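Where Things Go to Wait: Baskets, Racks and the Flat Surface Problem
Speaker notes, Gollthorpe Shared Workshop, November open evening
40 minutes including questions. Water on the left. Clicker goes backward if you press the big button.

Slide 1: Title

Wait for the chairs to stop scraping. There are 88 of them and they all scrape.

Say hello, say who I am, say I have been asked to talk about storage and that I accepted before anyone could ask to see my garage. Admit to the garage now. Somebody in the second row has seen the garage.

Quick show of hands: who has a table at home that you can eat at without moving something first? Let them look at each other. Move on quickly if it's more than half the room, the talk depends on it being fewer.

Slide 2: The table is lying to you

A flat surface looks like a place to work. It is also the easiest place in any room to put something down, and the second use wins. You come in with the mail, a screwdriver and half a bagel, and there it is, at exactly the height of your hands.

Don't blame the table. Don't blame yourself much either. Putting a thing down takes one second and putting it away takes a decision, and at six in the evening most of us are out of decisions.

Tell the glue story here (short version!). I bought a bottle of wood glue for a chair leg. It sat on the bench at Clorside so long that when I finally went to fix the chair, I bought another bottle, because the first one had become scenery. I now own three. The chair still leans.

Slide 3: The count

Last winter I counted every loose object on the long bench at Clorside. Loose meaning not screwed down, not in a container, not alive. 409.

Pause. Someone will laugh. Let them.

Then I counted again a month later, after what we had all agreed was a big cleanup with pizza. I'm not going to give the second number. There was pizza in it.

What I learned from the count:

Almost everything on the bench belonged somewhere. Very little of it was trash. Trash is easy, you throw it out and feel wonderful.

Most of it was in the middle of a trip. Off the shelf, used once, set down on the way home. Things were commuting.

The same six or seven things moved every day, and the rest had been there since somebody's previous hobby.

If someone asks how long it takes to count 409 things: an evening, and your family will bring it up for years.

Slide 4: A rack gives you height

Go slower here. This is the part people write down.

A small wire rack on a tabletop is the cheapest square footage you will ever buy. You give up a strip of table at the back and you get it returned several times over, stacked. Three tiers is plenty. With four, the top one becomes a museum.

Why wire and not solid board? You can see through it. Dust falls through it, down to the shelf below, where it becomes that shelf's problem. You can hang an S-hook from it. And it's ugly enough that nobody arranges candles on it.

Things to say about filling one:

Middle shelf first. It's the one you reach for without thinking, so it gets the things you use most. Round things go in the middle too, if they have a base under them to keep them from wandering. Round things with no base go in a bowl or they go on the floor, by their own choice, at night.

Top shelf gets small light things. It will get them anyway.

Bottom shelf is for stuff you can afford to forget, as the minute you set anything in front of the rack, you will. I once lost a tape measure on a bottom shelf for a whole spring. I bought two more. See glue.

Slide 5: A basket gives you a door

Hold up a basket if there's one in the room. If there isn't, mime it, and accept the consequences.

My favorite storage object in the world is a cheap plastic basket with slots in the sides. You don't have to open it and you don't have to close it. You drop the thing in. That's a one-second job, same as putting it on the table, so for once the lazy choice and the tidy choice cost the same.

Rounded corners, please. Square corners collect a gray paste that I have never been able to identify.

Color matters more than I wanted it to. For years I bought gray, thinking it looked professional. Gray baskets vanish on a bench. Get one in a color you would be slightly embarrassed to wear. Pink is excellent. A pink basket on a brown table can be found by a tired person with one eye open, and when it walks off to another room, as they all do, everybody knows whose bench it left.

Slide 6: The basket goes in front of the rack

My whole system, such as it is, fits on one table. Rack at the back. Basket on the table right in front of it. Loose things go in the basket during the day, and once a day the basket gets emptied upward onto the shelves, which are right there, eight inches from your knuckles.

Leave the picture up while I talk. Point out the three mesh tiers, and the pair of white round things on their yellow bases, middle shelf, behaving themselves. Then point to the small yellow something on the lowest shelf, half hidden by the basket. Ask the room what it is. I don't know either. Bottom shelf, ladies and gentlemen.

Mention that the basket has one dark thing in the bottom of it and it's a lovely stage for a basket to be at. Mine has never stayed at that stage past lunch.
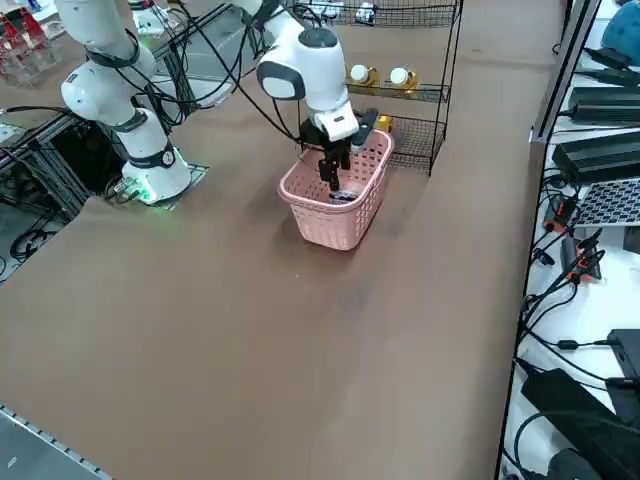

Slide 7: When the basket fills up

It will. A basket with no emptying time is a table with walls.

My rule is that it gets emptied when I turn the kettle on for the last cup of the day. Yours can be anything that already happens. Don't pick a time on the clock, the clock has been ignored by better people than us.

The rule I tried first: empty it when it's full. It turned out that a basket is never full. You can always get one more roll of tape in if you turn it sideways and hum.

The rule I tried second: a bigger basket. Kuruc makes a very handsome big one, sold at the hardware counter in Mimthorpe, and I'm still finding things in mine. Bigger baskets hold older things. Past a certain depth you need a lamp.

The rule I tried third: labels. I love labels. I labeled the basket MISC. Please don't do this.

If time is short, skip straight to the kettle and leave out the rest. Keep the humming.

Slide 8: Cables, a short and bitter section

I promised the organizers I'd cover cables. I don't have good news.

A coil on a lower shelf is as good as it gets for most of us. It's off the table, it's in the shape of a circle, it has a place. People will tell you about sleeves and clips and little fabric straps, and they're right, and those people have one cable each.

What has worked for me at Clorside, on and off:

Coil it loose, bigger than your hand. Tight coils remember.

One hook, one cable. The second cable on the hook is how it starts.

Keep the spare cables away from the table where you work. They breed toward light.

And if a cable fits nothing you own, throw it out. I know. You'll need it the next week. Throw it out anyway and buy the replacement with a clear conscience. (They will argue. Give this two minutes, no more. Last year it was eleven and we lost the coffee.)

Slide 9: The other table

There is always a second surface. You clear the brown table and the things that were on it turn up on the white one beside it, looking settled. I've done it with a desk and a bed. I've done it with two rooms.

My only advice is to pick which one is allowed to be crowded. Call it the crowded one. Then defend the other with your life. A person can work very happily next to a mess so long as there's a border and everyone respects it. A post will do, or a strip of tape. Mine's a broom handle.

Slide 10: Homework

Pick one table. Do not pick the garage.

Put a rack at the back and a basket in front. If you have neither, a shoebox on a stack of hardbacks is fine for a trial month.

Don't buy organizers before you've had the basket for a few weeks. I have a drawer of organizers. It needs organizing, and I'm aware of how that sounds.

If you want to count your objects, go ahead. Write and tell me the number. The record stands at 700, from a kitchen in Gollthorpe, and I was told the spice rack didn't count.

Questions

Likely ones, with answers:

What about drawers? Drawers are fine for forks.

What about kids? One basket each, different colors, and lower your standards to knee height.

Does wire mesh drop small things? Yes. Screws go in a jar first, then the jar on the shelf. I learned this barefoot.

Is your own bench tidy right now? Look at the clock. Thank the tea crew. Remind people to stack the chairs in sixes and that the side door sticks.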